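Tips for recording tidy-up demos with the hand grippers. Household set: coat rack, side table, cap, bags, small stuff. Add yours at the bottom, keep it short.

## Before you put the harness on

- Straps first, grippers second. Buckles are a pain one-handed.
- Wipe the lens on both grippers. Dry cloth, no spray.
- Check the marker cubes. Black and white print, so a smudge or a lifted corner matters. Reprint, don't tape over.
- Look where the cables run. Power strip on the tiles = plan your steps around it.
- Shoes with grip. Polished floor is slippy in socks (Dineo found out).

## Holding the grippers

Arms out in front, elbows loose. Keep the cubes turned so the head camera gets them – when a forearm covers one, tracking drifts and the take is junk. Stand back from the rack a bit. Legs stick out further than you think.

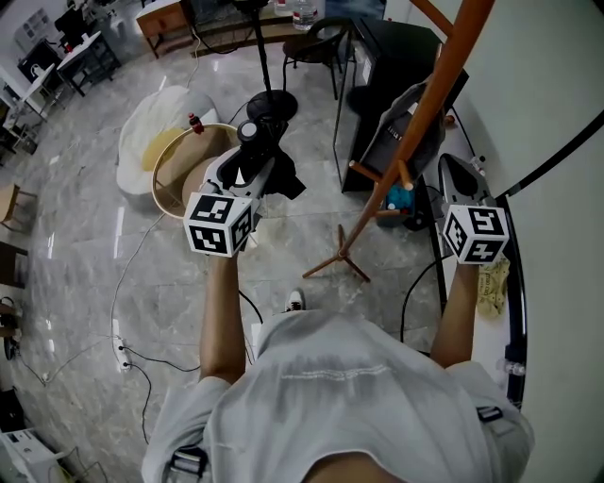 *Photo: Taras Skoryk / Zokine*

- Slow close, slow open. Snapping it shut teaches snapping.
- Look at the thing before you reach for it. The head view is half the data.
- Fumbled? Keep going and fix it, recoveries are worth having. Dropped and rolled under furniture – stop, bin the take.
- Change the start spot every 3 takes or you get 400 copies of the same reach.

## Coat rack

Everyones least favorite. Pegs at different heights, and they point different ways.

1. Come at the peg from the side its tip points to.
2. Caps: pinch the back edge, leave the brim free to swing.
3. Bags go on by the handle. Wait for the swaying to stop, then let go.
4. Before each new batch, hold a cube up by the rack where the gripper camera can see it. Both faces sharp, or redo teh focus.
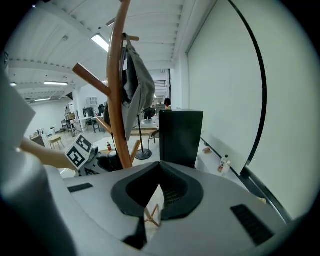
## After

- Grippers on charge, cubes facing up.
- Name takes by task and then person: rack_hemi, table_marichka. Not "test".
- Note anything you moved between takes. Around 2 lines is plenty.
- Bad takes go in the reject folder, don't delete. Hanna goes through them in June.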